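Hunano Home Pages
Rooms / Laundry / Bedrooms / Kitchens / Contact

Wash Day, Back Bedroom
Gallery by Bjarke Kragh

The back bedroom in the Plustlow apartment is where most of our laundry ends up. It comes out of the drum, goes onto the bed, gets laid out and folded, and then goes to whichever shelf or drawer it belongs in. The living room is too far from the closets and the kitchen table is usually needed for something else, so the bed does the work of a folding table on wash days.

This page covers one load, mostly dark clothes with some mustard and red and a number of small things. I have added notes on how we do each part, as people wrote in about the kitchen gallery and asked for more of that. The notes are general. The lines next to the pictures are about the pictures.

In the drum

We use one round drum for everything, and it is never filled to the top. When I was growing up the rule was that you should be able to put your hand flat on top of the load with the fingers spread, and I still go by that. Packed tighter, things come out with hard creases, and the small pieces get wound up inside the big ones.

A pink patterned cloth with polka dots and a cartoon face, a pile of smaller garments beside it, and a bit of zebra stripe in the middle.

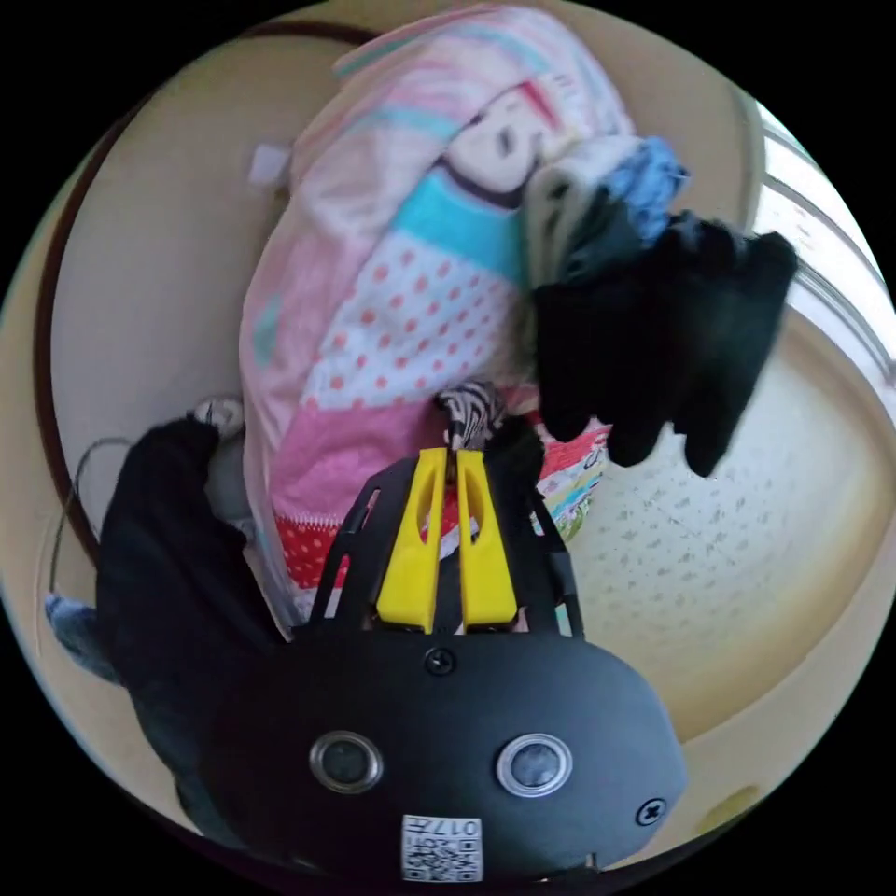
Pillowcases and duvet covers are the worst for collecting things. A sock goes in at the open end and is not seen again until somebody makes the bed. We button or tie covers shut before washing if they have buttons or ties. If they don't, I turn them inside out, and when they come out I hold them by the closed corners and shake them over the bed.

Big pieces come out first. It goes against instinct, as the small ones are right there on top, but if you lift the largest cloth and let it hang over the opening for a moment, most of what is caught in it drops back in. Then the middle-sized things, then a last pass with one hand around the inside for socks and anything thin. Light-colored walls help. A black sock against black rubber can stay there for a week.

Tags: I leave them on anything with instructions I haven't memorized. Grigaitė downstairs cuts every tag off the day she buys something and has a notebook instead. Her notebook is very good. I tried it and lost the notebook.

On a full wash day we run 2 loads, lights in the morning and darks after lunch. Reds go with the darks. Mustard and other strong yellows also go with the darks once they have been washed a few times by themselves. New black clothes are washed alone the first time, inside out, in cold water.

Carrying and laying out

From the drum to the bed I carry things over my arm instead of in a basket. The basket is fine for towels. For shirts I would rather they were not sitting in a heap any longer than needed, and the hallway is short.

The bed is made before any of this starts. I used to strip it first and fold on the bare mattress, and then the bed wasn't made until ten at night. Now the printed cover goes on in the morning, is pulled straight, and everything is laid on top of it. A busy pattern is good for dark clothes. On the navy cover we have for winter I can't see where a black sleeve ends.

Black cloth, all folds and corners, against the pink, red and turquoise prints.

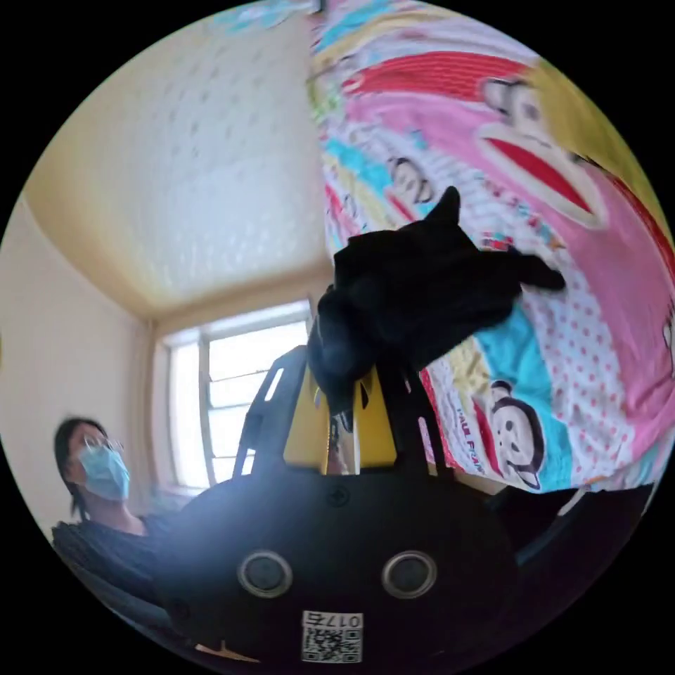

Anything black gets a look at the window end before it is folded. Lint shows there and doesn't show under the ceiling light. A damp hand run down the fabric takes off most of it. We have a lint roller from Irnaler, the refillable kind, and it is fine for coats, but on thin knits it pulls.

Bunched-up pieces should be opened right away. Find a seam first, any seam, and follow it to a corner. With a shirt the shoulder seam is the useful one: once you have both shoulders in your hands the rest hangs the way it should. With pants it is the waistband. With scarves and wraps there is no trick that I know of, you just keep turning until you reach an edge.

I lay the large dark pieces down first and put the softer knits next to them. Straps and ties are pulled out to the side so they don't get folded in. If you fold a strap inside a garment you will have a line pressed across the front of it the next time you take it out.

Some people sort by person at this stage. We sort by fabric first and by person at the end. Knits take the longest, so they get the side of the bed nearest the door, where there is room to stand. Woven things can be folded fast and can go anywhere. Whatever is left hangs over the edge of the bed until its turn comes. The floor is swept beforehand for that reason, as sleeves will touch it sooner or later.

The black long-sleeved shirt laid flat, with the Greek key panel at the shoulder. Mustard knit to the right of it, then the red. The small floral pattern is tucked in by the red piece. 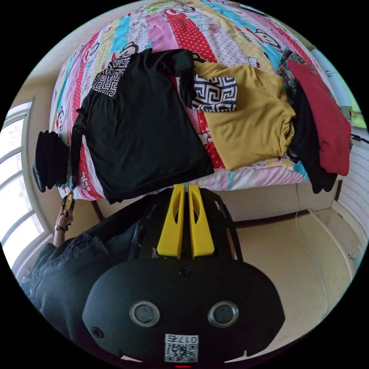 Page last changed: November, by B. Kragh

Long sleeves are folded in across the back. I lay the shirt face down, smooth it from the collar outward, bring one side in to the middle with its sleeve turned down along the body, do the same on the other side, and then fold the bottom up. In thirds for the drawer, in half for the shelf. Face up also works, but then the sleeves are on top and they slide.

Patterned panels and trims should not be on a fold line if it can be helped. A geometric border looks wrong very quickly when it has a crease through it. On a shirt with a panel at the shoulder I make the first fold a little farther in than usual so that the whole panel stays flat on the front. It makes a slightly wider bundle. The drawer takes it.

Knits with gathered cuffs: fold the cuffs loosely over the body and do not press them. We don't hang any of our knits. I hung a cardigan two winters ago and the shoulders grew points.

The heavier pieces are the ones to leave open for a while before folding. Feel the thick parts with the back of your hand, the hems and the underarms and behind any pocket. If they feel cool they aren't ready. They can go over the rail in the hallway, which is 320 centimeters long and takes nearly a full load if the shirts are overlapped at the sleeves.

Ironing happens on the same bed on top of a folded blanket, but only for collars and pillowcases. I would not do it directly on a printed cover. The prints on some of them soften with heat.

The rest of the room

It is a small room and everything in it has more than one use. Air is the main thing on wash days. The window is opened in the morning and again before bed, and in the summer the fan runs through the afternoon. A fan fixed to the wall was the best change we made in there, as the floor fan we had before was always in the way of the closet door. The blades need wiping fairly often or they put dust on whatever is laid out below.

The top of the cabinet is for folded blankets. We used to put finished piles there too, but they got mixed up with the blankets and went back into the wrong rooms. Piles now go at the head of the bed and leave the room one at a time.

Paul Frank monkeys on the cover, with the black garment over the mustard and a red cushion to the side. Fan with light-blue blades on the wall, lime-green blanket on the pale blue cabinet.
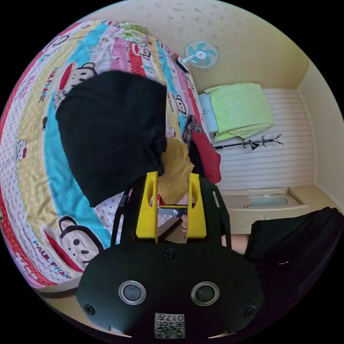 Putting away

The order is drawers, shelves, hooks. Drawers first, as they take the most bending and I would rather get that done. Shirts stand on edge in the top drawer with the fold upward. The bottom drawer is for knits, laid flat and never more than the drawer will take without pushing. Scarves and anything with ties go on the hooks behind the door.

Small things are matched last. Single socks go into a cloth bag on the closet handle, and the bag is emptied onto the bed at the end of every month. Whatever has no partner by then is used for dusting the fan and the window ledge.

Cushions go back on when the bed is clear. The cover gets one good pull from each side, and the extra length is left to hang on the side facing the door.

Questions I have had by mail

A reader asked whether laying laundry on a thick comforter leaves marks on thin clothes from the stitching. I haven't seen it happen with clothes that are moved within the hour. Overnight, maybe.

Another asked where the hallway rail came from. It was here when we moved in. The brackets were loose and I put in longer screws.

Several people asked about folding fitted sheets. I don't have a good method. Grigaitė does, and I have asked her to write it down for the linen closet page.

Related galleries
Kitchen, Under the Sink
Hallway Rail and Hooks
Linen Closet (2 parts)
Winter Blankets, Airing

Views: 1,132
Back to Rooms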